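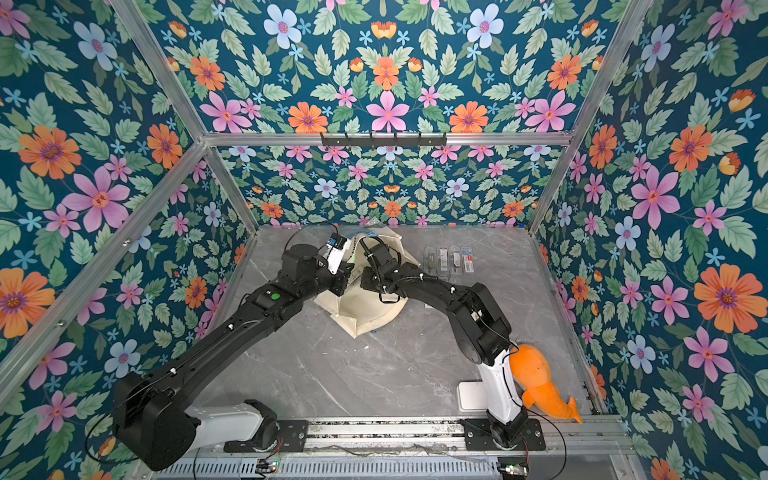
March 10, 2022
Ash boards, moisture check, lot 2359

Picked up the new ash from Begović. The ticket says kiln dried, ready to use. I've read that on tickets before. Put the Sovum pin meter on the top board and it said 12 percent, which would be fine for the bench tops after a few weeks indoors. Put it on the same board a hand's width over and got 15. Changed the battery. Got 14. The booklet claims one point either way and doesn't say on what wood or at what temperature.

So I cut a sample and did it the slow way. Took it from well inside the board, since the ends dry first and always flatter the seller. Knocked the splinters off before weighing.

Wet weight 426 g
Oven dry weight 352 g
Loss 74 g, divided by 352 = 21.0 percent

Dried it at 103 C and kept going until two weighings in a row matched. Scale was zeroed before each one. One sample from one board, so I'm not ready to call the whole lot bad, but I'm not planing any of it either.

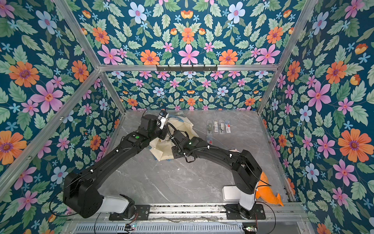
Why divide by the dry weight and not the wet weight?
The dry weight is the one that stays put, and it's how wood moisture is normally stated. Dividing by 426 gives 17.4, so check which way a supplier works before arguing with them.

Even 17.4 is well over what the meter showed. The pins only go in a little way, and my guess is a dry shell over a wet middle. It's only a guess. To test it I'd need to split a piece into shell and core and weigh each, and I should have thought of it before putting the whole sample in the oven.
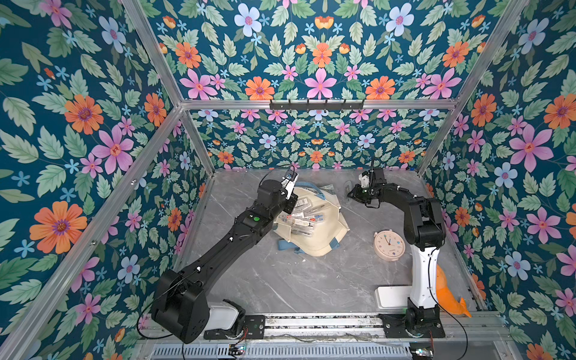

The Flotville shop wrote back that their last load from the same kiln was fine, and that I should set the meter for species before blaming anyone. Fair. I had it on the general hardwood setting. I doubt it makes up the gap, but I'll redo the readings on the ash setting. I also asked how they know their load was fine. With a meter, apparently.

The Brellemero glue sheet wants wood under 12 percent and promises a full bond after 30 minutes in the clamps. I don't believe the second part at any moisture.
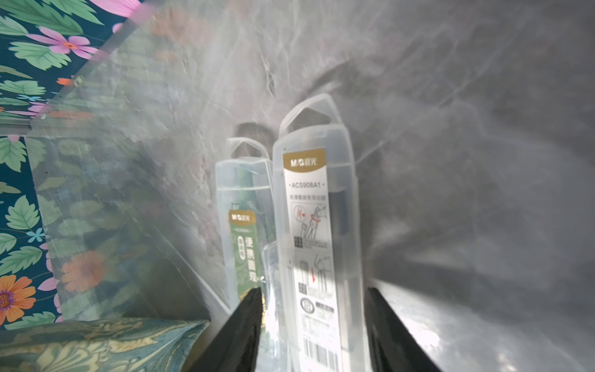 For now the boards are stickered against the north wall with weights on top and the end grain waxed. Next: three more oven samples from different boards, shell and core kept separate, meter reading written on each piece before it's cut. If they come out near 21, the lot goes back. If I keep it, no bench tops before June.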